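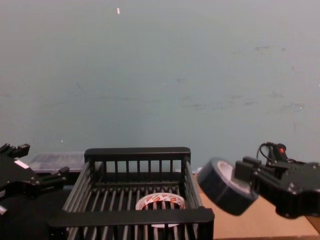
Hi Qianru,

27 June 2021, so I'm a few days early with this one for once! You asked for a plain account of where the Flerivden oral history money has gone since April, and I'll try to keep it short (I know what your inbox is like).

The interviews first. We've recorded nine people so far, all of them former workers at the Furtună cannery or married to one. Two more have said yes but keep putting me off until after the cherry picking, and I've stopped pushing. The recordings run longer than I planned for. I'd pictured an hour apiece and most went past two, mainly when somebody brought out the photo albums and we got into who was whose cousin. Lovely material, terrible for the transcription budget.

Which brings me to transcripts. I'm almost 700 pages in, and the Statov dialect is slowing us down badly. Bruvo, the transcription service we signed up with, handled the first few files fine and then made a real mess of the older speakers, so I've gone back to typing those myself in the evenings. I'd like to move $1,000 from the travel line to pay a local typist. Travel is way under anyway, as most of the interviews ended up being within walking distance of the library. 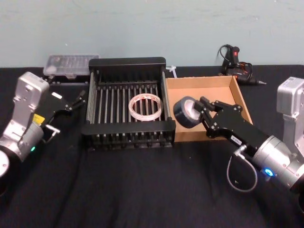 The booklet is behind. I have a draft of the first chapter, on the strike, and three people have told me three different dates for when it began. The parish newsletter may settle it, if the library ever finds the missing box. I'm not going to print a date I can't back up, so please don't hold a slot at the printer for us yet.

The listening evening went really well, though. We played clips for a little over an hour and folks stayed on talking until the lights went off. One woman heard her late father's voice and asked for a copy, and I've sent it to her. That's covered by the consent form, I checked.

Could you let me know about the typist money before I promise anyone work? The receipts are in the shared folder, all except the parking ones.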